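Do You Really Need a Cleaning Caddy for Every Room?

I have read the advice so many times that I could recite it. Buy a caddy for each room, fill it with eight products, keep a color-coded cloth for every surface, and cleaning will take you minutes. I tried it for most of a year. What I got was six caddies with a half-used bottle of the same spray in each one and a closet shelf I couldn't reach past.

So take what follows as the opinion of somebody who distrusts most tips, including a few of my own from earlier pages.

Start with the tray. A plain plastic tray with a low rim does nearly everything a caddy does, and you can see what's in it. Mine goes on the floor next to whatever I'm working on. Deep buckets are where sponges go to rot. A tray is too shallow to hide anything, and if something drips, it drips inside the rim. Wipe it out when you're done and stand it on its side.

What to put in it: two cloths, a scrub brush, one bottle of dish soap diluted with water. That's my list for a washbasin. Elvia Sandoval wrote in to say she adds an old toothbrush for the base of the faucet, and I'll grant her that one. Crud builds up where the metal meets the ceramic and a cloth just rides over it.

I do not believe in the baking soda and vinegar trick. Mix them and you get a lot of fizz and a weak salty water. Use either one by itself if you like. Baking soda on a wet cloth is a decent mild scrub for a white basin. Vinegar is fine on a glazed bowl with lime on it, but keep it off natural stone, and be careful with dark faucets — some of those finishes are thin, and I've watched one go cloudy.

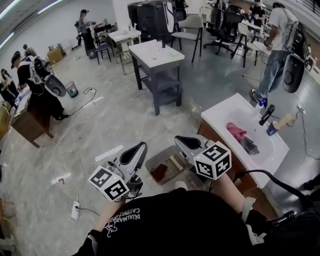 Cloth colors are another thing I used to sneer at. Eight colors is silly. Two is useful. Keep one color for the basin and another for the floor and everything near it, and never swap them. It doesn't matter which is which, as long as everybody in the house has been told. Masaru Oda keeps his floor cloths dark so the stains don't bother him, and I can't find anything wrong with that.

Don't leave the cloths lying in the bowl when you finish, though. I do it, you do it, and they sour by the next morning. Rinse, wring, hang. If there's no rail, a hook on the side of the vanity will do. Sticky hooks have mostly let me down in damp rooms, so I'd put in a screw.

If the basin sits on top of a wooden cabinet, the wood is what you should worry about. The ceramic will outlive you. Water creeps under the rim and sits there, and by the time the finish lifts it's too late for tips. Dry around the base with whatever cloth is cleanest. I was sold a can of Woklow wood sealer for this once, and I couldn't tell the treated side from the other one after a winter.

Cups and bottles on the counter: fewer. Each one leaves a ring. Lift them every time, don't wipe around them. Retno Wuisan says a saucer under the cup saves the trouble, but then you have a saucer to wash.

As for white tabletops, try soap first, then baking soda, then a little rubbing alcohol on ink, testing a corner before you go at the middle. Skip the melamine sponge on anything glossy. It's sandpaper, and the dull patch stays.

Next month, drain covers. I already have doubts.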